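Print this entry | E-mail this entry

October, late evening
Posted by the author of the Skarunwood notebook

Closet day again. I was told the Gangate software update had cured the arm of stopping halfway, and I wrote "we'll see" on my pad before I had my coat off. By 10 in the morning I had underlined it.

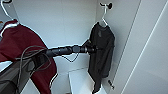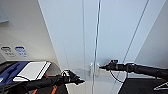 Two arms, a built-in closet and a lot of pale panel to run into.

Holroyd wrote in before lunch to say that I was making too much of it, that a stop is what the arm is supposed to do when the load looks wrong, and would I rather it kept pulling? Fair enough. I would not. But a safe stop lets go, or at least holds still, and this one did neither. The right arm froze, the fault light came on, and then after 5 seconds it crept forward again with the fault still showing on the screen. I had my hand on the red button and I used it.

The log says the stop cleared itself. It doesn't say who or what cleared it. I read all 69 lines twice and the line I wanted wasn't there. The Clamulel people have a limit in their manual for how hard the wrist may push before it has to shut down, and the log shows we never got near it, so on paper this was a good run. I don't trust a paper good run when I was the one standing next to it.

I don't like the cables either. They hang slack, and I keep wondering if one could catch on something and fool the joint reading. I said so last month. The answer then was that the software would allow for it. Everything gets allowed for in the software. We have logged up to 2000 reaches at Skarunwood and I'm told that is plenty to go on, but most of those were done with nothing in the way.

Wrote it up as a safety fault, which will annoy Gangate, who had it down as a nuisance stop. Asked for the restart to need a person and a key. No reply by the time I left. Power is off at the wall and I taped a note over the switch. Must bring better tape.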